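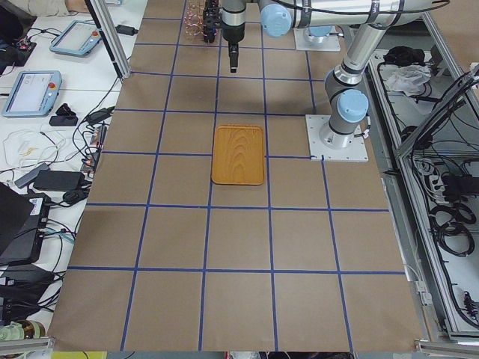 Oil finish trial, July – second round

Purkwood offcuts, all from the same board, sanded to the same grit and wiped down. Three finishes: Antunes hard oil, Itex wax oil, and the old linseed mix from the back shelf. One coat each, rubbed off after 17 minutes, then left on edge overnight.

Antunes still tacky at 9 in the morning. Radek thinks the tin was not stirred to the bottom. Possible – there was a thick layer under the spoon when I checked. Repeat with a fresh tin before drawing anything from it.

Itex dry to the touch, slight drag on end grain. Water drop left for 6 hours: faint ring, gone after buffing.

Linseed as expected. Yellowed more than the other two, smell still strong. Not suitable for anything going to Wokow, who want food contact.

Sanding between coats: Dagmar used the grey pad, I used paper. Hers is more even along the edges. Use the pad from now on.

To do
Second coat on samples 1 to 5
Ask Liliana for the Itex data sheet, current version
Rags outside in the lidded bin, flat, NOT in the sink
Humidity log has a gap after lunch – check battery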